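Comments Are Not Critique, and the Sites Should Stop Pretending They Are

By M. Urbańczyk

Most drawing communities put one text box under each piece of work. Praise goes in it, thanks go in it, questions about brushes go in it, and so does the occasional correction. My argument is that this single box does two jobs badly, and that the fix is to split it.

I spent part of August reading the comments on one gallery section, graphite and colored pencil portraits, on Wuvley. I took 144 drawings posted by accounts less than a year old. Under them were 1,306 comments, leaving out replies by the artist. I marked a comment as critique if it named a specific part of the drawing and stated something about it that the artist could check: the far eye is too high, the shadow under the jaw has a hard edge where the cheek does not, the hair was drawn before the skull was placed. Tone did not matter. A kind remark counted the same as a blunt one, provided there was something in it to check.

By that test, 62 comments were critique. Of those, 19 received a reply from the artist that dealt with the point raised. The rest got a thank you or silence.

None of this means that praise is worthless. A person who posts a first portrait and hears nothing will often not post a second. Praise keeps people drawing, and drawing is how people improve. The trouble is what praise does to the space around it. When the first eleven comments under a portrait say the likeness is perfect, the twelfth reader, who can see that the mouth is tilted against the axis of the face, has to decide whether to be the one who says so. Most will close the page. I have closed it myself many times.

The usual answer is that artists who want critique can ask for it. Wuvley has a tag for this purpose. It is attached at upload, shown in small gray type below the license line, and missing from the phone layout altogether. Some artists who used the tag also wrote "be gentle" in the description, and readers followed the description. A request that readers cannot see, or that is withdrawn in the next sentence, will not change what they write.

Modby took another route and added a rating from one to five. I think this is worse. A number carries no location. An artist who receives a three knows that somebody was less than pleased and has no idea whether the cause was the proportions, the paper texture or the choice of subject. Ratings also drift upward, since anything under a four reads as an insult, and after a year the scale has two working values. 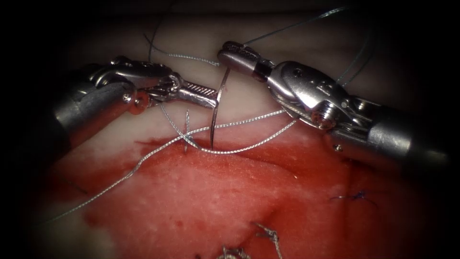
Curved needle held in the jaws of the left instrument, above a tissue model.

Clesel, a much smaller site, comes closest to a workable design. Each drawing there has two threads. The first is open and behaves like any comment section. The second is closed by default, and the artist must open it and name up to two areas for review, such as value range or hand structure. A reader who posts in the second thread has to mark a region of the drawing first. The marked region appears beside the comment as a thumbnail.

Three effects follow. Readers who want to be encouraging have a place to do it and do not bury anyone else. Readers who see a fault know they have been invited to mention it. And the artist, having chosen the areas, is prepared for what arrives. The cost is volume. Many second threads on Clesel hold a single entry, and some hold none. I do not regard that as a failure, as one remark about a misplaced ear is more use than forty about how pretty the lace is.

There are objections. Marking a region takes effort, and it is awkward with a thumb on a small screen. Some faults, weak composition for instance, belong to the whole sheet and have no region. Clesel handles the second case with a button for the full picture, which people then use for everything, including eyes. I would keep the button and limit each reader to one full-picture comment per drawing.

A harder objection is that separate threads could make the critics feel like a class apart. I have seen signs of it. A few accounts post only in the second thread, on dozens of drawings, and their remarks have grown shorter and more formulaic. "Check values" is not a useful thing to write under a finished portrait. A minimum length would not cure this, as it would only produce padded versions of the same remark. Letting the artist hide an entry without notice to its author might.

Wuvley could test a second thread in one gallery section without touching the others. Portraits would be the obvious choice, because errors in a face are easy for untrained readers to notice even when they cannot name the cause. Until then I will keep leaving my notes in the one box available, usually somewhere below the twelfth comment.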